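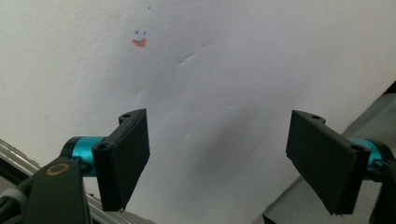 Black gripper fingers over a pale surface

Moving a small factory to a new unit: how long do we keep both places going?

Posted by loadingdock_lou in Small Manufacturing

Hi all, long-time reader, first time asking anything. I run operations for a small company that makes door hardware and brackets, mostly for trailers and horse boxes. There are 43 of us. We've been in the same building on the edge of Prarport for 14 years and we have completely outgrown it (I'm storing finished goods in what used to be the break room, and people eat lunch in their cars).

We've now been offered a unit at the Rowlands industrial park, across the river. Bigger floor, decent power supply, proper loading bays, and the owners are ready to sign. The old lease runs through the end of the year. The new one would start in August.

So here's my problem. The owners want to shut down for two weeks, move everything, and start up again at Rowlands. Their thinking is that paying two rents is throwing money away. I'd like to move one line at a time and have both buildings running until the last line is settled in. I can't prove mine is cheaper, though, and I get asked for a number every time I bring it up.

Some background if it helps. We have three lines: stamping, powder coating and assembly. Stamping is the heavy stuff and needs riggers. The coating oven is old and I'm a little scared of it. Assembly is basically benches, racks and hand tools, and I think we could move it over a weekend with a couple of box trucks. Our biggest customer takes a delivery every week and they are not patient people.

Has anybody done this with a company our size? How long did you pay for both places, and was it worth it? Also, did you lose people over the commute? It's 6 miles farther for most of our crew and there's no bus after the evening shift. I've already heard grumbling and we haven't announced anything yet!

Thanks in advance, and sorry this got long.

Reply from coatingsguy

Move it all at once and get it over with. We did ours over a holiday shutdown and it was fine. Two rents is a killer. Hire good riggers.

Reply from secondshiftsue

I've been through this twice, once the owners' way and once your way, so let me give you the long version.

The first time was at a packaging place in Preltow. We planned a two-week shutdown, built up stock ahead of time, threw a little party in the empty building, the whole thing. The actual moving went great. Trucks showed up, the riggers were terrific, everything was on the new floor by the middle of the first week. Then we sat there. The electrician needed an inspection before we could power up the big machines, and the inspector was booked solid. After that the compressor wouldn't hold pressure because somebody had run the new air line in the wrong size. We ended up down for more than twice what we'd planned, and the stock we'd built up was the wrong mix, so we had piles of stuff no customer wanted that month and none of what they did want. We lost one account over it and never got it back.

The second time, at a different company, we went line by line over one summer. Yes, the double rent hurt. And it's tiring, I won't lie, you spend your life driving between buildings looking for the one fixture that's always at the other site. But we shipped every week.

For your number, I'd skip arguing about rent by itself. Work out what one lost week costs you: wages you pay anyway, the margin on what you don't ship, and whatever late penalties are in your big customer's contract (go read it, there's usually something buried in there). Put that next to one month of the old rent. When I did that for my boss, a month of rent came out smaller than three days of not shipping, and the conversation got a lot shorter. Yours may come out differently, but at least you'll all be looking at the same sheet of paper.

You're also already on the hook for the old place until the end of the year, unless I'm misreading you. So the two rents are getting paid from August on no matter what you do with the machines, right? Unless your landlord will let you out early, there's no saving in rushing. I'd check that before anything else. And look at what the lease says about the condition you hand it back in. We had to fill every anchor bolt hole and repaint the floor, and it took a crew most of a month.

On the order of things, I'd do assembly first since it's easy and it gets people used to the new building. Stamping in the middle. Leave the oven for last and call whoever services it now, today if you can. Old ovens don't always like being taken apart. Ask about permits for the exhaust too, because your current one probably doesn't travel with you to a new address.

As for the crew, tell them soon. They already know, trust me. We lost a few people each time, and most of them left in the gap between the rumor and the announcement. At the second place the company ran a van for the late shift for the first year and it was cheaper than training replacements.

Good luck! Label your cables before you unplug them. Both ends.

Reply from pallet_pusher

Agree with most of the post above. One thing to add on stock. We moved a warehouse for Runano and had 136 pallets to shift, and the trucks weren't the slow part, the computer system was. Every location code was wrong on the first morning and pickers were walking around with flashlights and printouts. If you use any kind of inventory software, set up the new building in it a few weeks ahead and do a dry run with one aisle.

Also get the phone and internet ordered the day you sign. Ours came a month late.

Reply from loadingdock_lou

Wow, thank you. I went and dug out the lease and there's no early exit, so the old building is ours through December either way. I don't know how all of us missed that. I've called the oven people and they want to come look at it before they'll give me a price, which made my stomach drop a bit. Working on the lost week sheet tonight. I'm going to ask about the van too.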